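In Praise of the Big Ugly Bin

By Ladi Isah

I want to talk about bins. Not trash cans, although I have feelings about those too. I mean the open-topped kind you throw things into when you're done with them and want them to be there tomorrow. Gray, scuffed, no lid, no label, no little compartments. I love them, and I think most of us have been talked out of them.

My own conversion happened in March, when I finally admitted that my sorting system for the kids' building blocks was a failure. We'd been given an enormous secondhand set, 381 pieces if you believe the lid, and I had gone all in. Eight clear drawers from Ullis, the stackable ones with the click-shut fronts. Reds in one, greens in another, long ones here, stubby ones there, a drawer for the odd shapes. I spent an entire evening on it and felt wonderful. I may have taken a friend upstairs to see it.

You can guess how it went. My two children played with the drawers for a while, because the click is very satisfying, and then they mostly stopped playing with the blocks. To build anything you had to open five drawers, and to put anything away you had to open five drawers again, and a four-year-old who is asked to open five drawers at bedtime will lie face down on the rug. I opened the drawers myself for months! I was the full-time archivist of a collection that had no visitors.

Then my brother moved out of his workshop and left me a Roda tub with walls so scraped up that I couldn't tell what color it had started out as. I tipped everything into it in one go. The noise was tremendous. Both kids came running from the other end of the house, and they built until dinner.

What I hadn't understood is how much of building with blocks is looking. You don't sit down knowing you need a long green one. You stare into the heap for a minute, you see a long green one lying next to a red one, and the two of them are already leaning together like the start of a roof. The bin makes suggestions. A drawer full of identical pieces has never suggested anything to me except that I should close it.

Even a handful will do it, by the way. You don't need a mountain. Drop a few slender blocks in a bin and they'll fall into arrangements you'd never have come up with on purpose - one propped on the wall, one off alone in the middle, a couple of them nearly touching at the ends so there's a little wedge of space between. 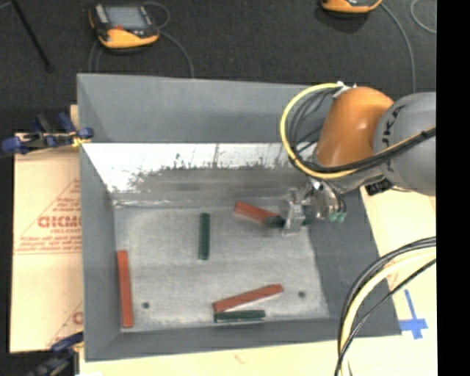

Three red, three green, and plenty of floor to spare.

I could look at that wedge all day. My older one would call it a crocodile.

The sloping walls matter, too, and I didn't appreciate them until I had a bin without them. I bought a straight-sided one from Briggs for the car, very handsome, and small things pack themselves into the corners down there and have to be dug out with a fingernail. With a slope there's room for your knuckles. Your hand goes in wide and comes out with the thing you wanted. A low, wide bin with a bit of a lean to its sides is one of the friendliest shapes in the house, right up there with the mixing bowl, and for the same reasons.

And gray! Please consider gray. I know the pretty ones come in mustard and sage now, and I know how they look on a shelf, but put a green block in a green bin and ask a tired person to find it. On gray, red jumps right out at you, and even a dark green holds its own. The scuffs don't hurt anything either. A bin that is already scratched has done you the favor of getting that over with. I spent 1291 days with a white toy chest (my husband worked it out from the receipt when we sold it) and I think I wiped it down on most of them.

The case against me is easy to make, and my sister makes it every time she visits. She has the Grellow wall system, with the pegs and the tiny hanging cups, and her craft room is a marvel. She can put her hand on a size-two knitting needle in the dark. She says a bin is just a mess with sides. I've thought about this more than she knows, and I've come around to agreeing with her. Yes! It is a mess with sides! The sides are the good part. They tell the mess where to stop, and inside them you're allowed to leave everything exactly as it landed.

I'll give her this much: needles should not go in a bin. Screws shouldn't either, or medicine, or anything you'll need in a hurry with one shoe on. If you want one particular thing and no other thing will do, by all means give it a cup and a peg. Our spare keys live on a hook and always will.

But blocks aren't like that, and neither are crayons, dress-up clothes, bath toys, scarves, balls of every size, or the hundred plastic animals. With those, nearly any piece will do to get you going, and coming across the wrong one is often how the better game gets started. We've had a zoo turn into a shipyard because somebody reached for a giraffe and came up with a long red block.

Cleanup now takes two minutes. The kids do it themselves, mostly by throwing, and the aim is improving. The Ullis drawers went out to the garage, where they're holding seed packets and doing beautifully, and I still go out there now and then just to click one shut.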